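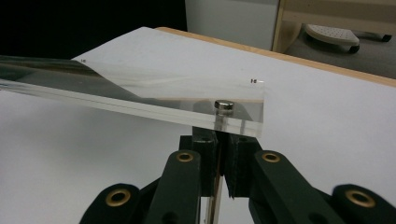 4.2 Transparent sheet and the printed card mount

Claims that clear acrylic is a neutral backing for small display items deserve more doubt than they usually get. The Wisach guidelines, which most small museums in our sample follow, treat the material as if it were not there at all. We find this hard to accept. A thick slab with a polished edge throws back a bright band of light along that edge, and part of its face can turn gray and black like a mirror while the rest lets the white table show through. Pale smudges and streaks are easy to see on it as well. With a small shiny metal cylinder resting near one end, the eye has at least three things to sort out before it gets to the object on show. Jafarzadeh, who ran the first round of viewing tests in October, argued that visitors learn to ignore such effects. His data do not settle the matter: of 40 visitors, 31 said they had noticed the backing, and the question put to them was a leading one.

The second claim is that a flat printed item suffers less than a solid one. Murakami and the Costus group base this on 246 comment cards, but the cards were filled in after the visit, and only 9 of them mention reflections in any detail. We would not build much on that. A white border may help to set a print apart from the sheet, as the Costus group suggests - or it may simply add one more pale edge next to the cut edge of the acrylic. 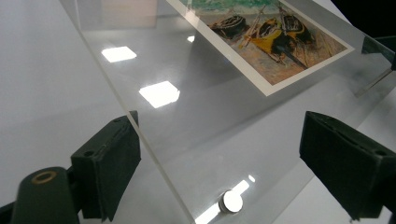

Figure 3. Printed card with a painting of beached boats, resting on a clear acrylic sheet over a white surface.

The card in Figure 3 keeps its strong colors, the yellow of the middle boat above all, and on this narrow point we agree with Murakami. Whether the same holds for a faint pencil drawing is another question, and one the Costus study never asked. Until it is tested under ordinary room lighting, we see no good reason to prefer acrylic to plain board.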